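Counter tidying, small kitchen – notes from June

Been asked for these a few times so putting them in one place. Short counter, hob at one end, toaster oven at the other, everything else has to fight it out inbetween.

**Drawer unit.** Best thing I did. Bamboo, single drawer, pushed right back against the tiles. Tea bags, clips, twist ties, all the bits that used to drift. Check the runners before you buy – metal ones, screwed in properly. My first was wood on wood and stuck within 3 weeks. Rub of candle wax helped for a bit, then it didn't.

**Use the top as well.** Plate on it for lemon, ginger, whatever's going that week. You see it, you use it. In a bag in the fridge mine just goes furry.

**Jars at the back.** Anything dry you eat every day. Lids on tight, away from the steam. Granola keeps around 7 days in glass before it goes soft, less if the kettle's nearby.
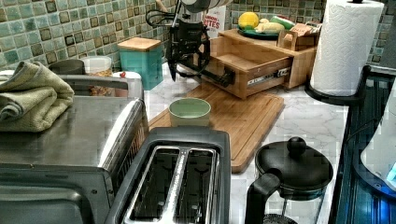 Same counter, both ends of it:
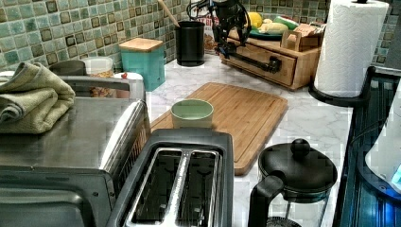 **Crumbs.** Toaster tray out once a week, over the bin, not the sink. Unplug first!! Then a dry pastry brush round the slots. Toaster oven the same, but let it go stone cold.

**Towels.** Fold, don't scrunch. Off the oven top before you switch it on, every time, no excuses. Shafiq Ekanayake from the Dallcombe allotments singed two of his good ones that way.

**Chopping board.** Groove side up for anything juicy, tomatoes esp. Oil it once a month, thin coat, leave overnight standing on edge. Never leave it soaking, it will split.

**French press.** Grounds go in the compost, never down the sink. Take the mesh apart and rinse each bit seperately or the oil builds up and tomorrow's coffee tastes of last week.

**Kitchen roll.** Keep it well back from the hob. Same for paper bags, post, anything that burns.

Whole wipe down takes me 7 minutes. Start at the back, work forwards, dry cloth last. Grout between small tiles – old toothbrush, bicarb paste, rinse twice.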